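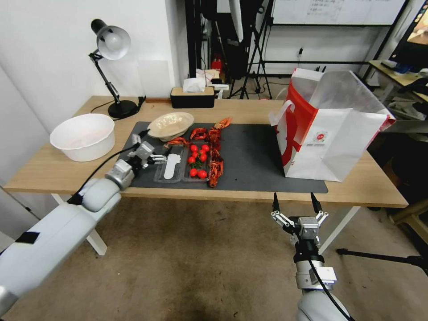 Ice first, because everybody runs out of it. A home freezer makes far less than you think and the trays steal smells from whatever is next to them. If your doing a cold spread, something like cooked crayfish with cherry tomatoes on green leaves, start freezing two days before and bag it as you go. Empty the trays, refill, bag again. A 2kg bag of your own cubes costs pennies.

Boil the water or don't?
I've done both. Boiled twice and cooled gives slightly clearer cubes, still cloudy in the middle. Not worth the gas for a cool box. Worth it for drinks if you're fussy.

Cubes stuck together in the bag
Tip them on a tray for ten minutes in the freezer before bagging, so the outsides are dry and hard. Then bag, squeeze the air out, shut it. Drop the bag flat on the worktop if they still clump. Not on tiles, I cracked one.

Big blocks
Old ice cream tubs, margarine tubs, anything that bends. Fill to two fingers below the rim, water swells. Lid off until solid, lid on after. Blocks outlast cubes by hours in a cool box so put blocks at the bottom and cubes on top where you need to get at them. Run the tub under the cold tap to get the block out, hot will split it.

Salt
A handful of salt on ice with a splash of water chills bottles fast. Does melt the ice quicker, so use a separate bucket. Rinse the bottles after or the labels go chalky. Never salt ice you want to put in a glass, sounds obvious, I've been served it.

Cool boxes
Ours is a Pokel, the middle size, lid a bit warped now. Chill the box itself overnight with a sacrifical bag of ice in it, tip that out in the morning, then pack for real. Makes more differnce than the price of the box. Fill the gaps with tea towels. Keep it shut. Keep it in the shade and move it when the shade moves.

Raw stuff in a lidded tub, at the bottom, always. Meltwater gets everywhere. Don't put that ice in drinks afterwards.

Countertop ice makers
Had a Catent for three summers. Noisy, fine. First two batches go down the sink every time you get it out of the cupboard. Descale with white vinegar, half and half with water, run it through, then plain water three times. Dry it with the lid up before it goes away or it'll smell of pond. The Keogh one my sister has makes hollow cubes that melt if you look at them, good for quick chilling, useless for a box. Descaler sachets from Arkar work too but vinegar's cheaper.

Freezer smells
Bicarb in an open jam jar, back corner, change it every 90 days or when you remember. Silicone trays are the worst for holding onions. Bake them empty at a low heat for an hour if the maker says they'll take it, windows open.

Frosted up freezer
Anything thicker than a finger, defrost it. Pan of hot water on a folded towel on the shelf, door shut, twenty minutes, swap the water. No knives!! Plastic spatula only. Towels along the bottom edge before you start, I always forget and then it's under the lino.

More on keeping salad crisp when I get round to it. Same page, further down probaly.

Updated April 3, 2018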